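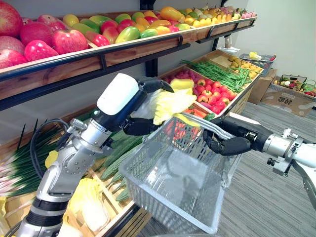 Gutwood, Apr 14, 2023

**How a produce stand is arranged, and how to load a basket**

A produce stand is the part of a store where fruits and vegetables are kept. The stand above is stocked with artificial produce, so nothing on it can spoil. It is set up the way many real stands are: a wooden shelf on top, supported by metal brackets, and a lower tier of crates.

**Tilted crates.** A crate that lies flat shows you mostly its front edge. A tilted crate shows you what is inside. The tilt also has a drawback. Round items, such as tomatoes, can roll toward the low side, and the front board of the crate has to stop them. Long items, such as carrots and green beans, roll less if they are laid pointing down the slope.

**Sorting.** Each kind of item has its own place. On the top shelf you can find apples, mangoes, lemons and pink dragon fruit. The crates below hold vegetables, including green beans, cucumbers and napa cabbage. Napa cabbage is longer than the round kind of cabbage and has crinkled leaves. 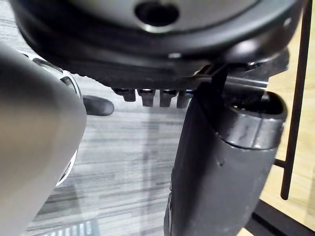 **Brackets.** A bracket is a piece of metal that joins a shelf to a wall. When weight is put on the shelf, the bracket passes that weight to the wall. A shelf that holds a long row of fruit needs more than one bracket, or it will sag in the middle.

**Baskets.** A shopping basket has an open top, a handle and sides with holes. The holes have several uses:

- They make the basket lighter.
- They let water drain from washed vegetables.
- They let you see part of what is inside.

Small holes hold small items better. A radish can slip through a wide gap, but a cabbage can't.

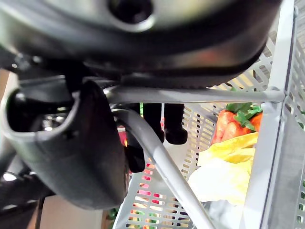
Wire and plastic are both common basket materials. Wire is stiff and keeps its shape under a load. Plastic bends a little and then springs back, and it has no sharp ends to catch on a sleeve.

**Loading order.** Put heavy, firm items in first and spread them over the bottom. Add soft items last. A tomato under a cabbage will be pressed by the full weight of the cabbage, and its skin may split.

**Try it.** You need a basket, one heavy vegetable and 5 light ones.

1. Put the heavy vegetable at one end. Lift the basket by its handle and note which way it tips.
2. Move the heavy vegetable to the middle and lift again.
3. Add the light vegetables, dividing them between the two ends.

The point where the weight balances is called the center of gravity. A basket hangs level when that point is directly under the handle.

Text by Brenda Jara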